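Photo Gallery: Small Objects, Plain Surfaces

Prevwood Center for Design and Learning
Posted November 25, 2022

The Prevwood Center maintains a study collection of building blocks, counting pieces and sorting sets for use by teachers, designers and members of the public. The collection currently holds 2137 items, of which 896 have been cataloged and may be requested in advance. This gallery accompanies the November display on the ground floor, which considers the plain wooden cube and the surfaces on which it is arranged.

The display was prepared by Adom Amissah, curator of the study collection, with catalog notes by Yaw Dogbe. It draws on the Priedītis bequest, a group of 379 blocks and related papers received by the Center in two parts. The papers include handwritten layouts for table exercises, most of them built on a single idea: a marked area, a few cubes of different colors, and an instruction to place, stack or clear them.

Visitors often ask why the selection favors small sets. A large box of blocks invites construction, and the Center has shown such boxes before, notably in the Flikau exhibition. A small set directs attention to position and order – which piece rests on which, and whether it lies inside the line or outside it. Strong colors on a white surface make these relations easy to read from across a room.

The outline itself deserves some notice. Earlier layouts in the bequest use chalk or string. Tape gives a firm edge and a constant width, and it can be lifted and laid again when an exercise changes.

Red inside the square of black tape, with green and yellow side by side below it.

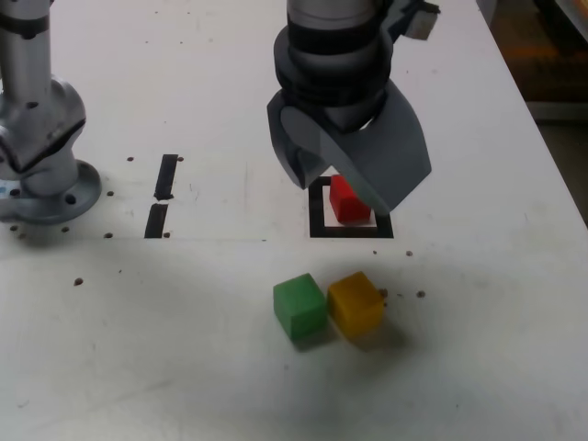 Yellow stacked on red within the black outline; the green block is held in front of them.
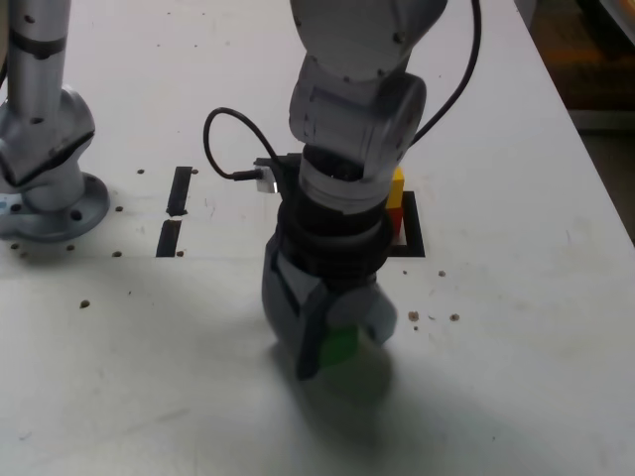 The order of a stack is treated at some length in the Priedītis papers. Several sheets give the same colors in different sequences, with a note on the margin to be left between the lowest block and the line. Mr. Dogbe has transcribed 3 of these sheets, and copies are available at the reading room desk.

Teachers planning a class visit may reserve a table and a handling set by writing to the education office. Each set is supplied in a Starkia tray with a printed list of contents, which should be checked and signed when the set is returned. Groups of up to 12 can be seated at one time – larger classes are asked to divide between two sessions.

Requests to reproduce photographs from this gallery should be addressed to the collections office and should state the intended use.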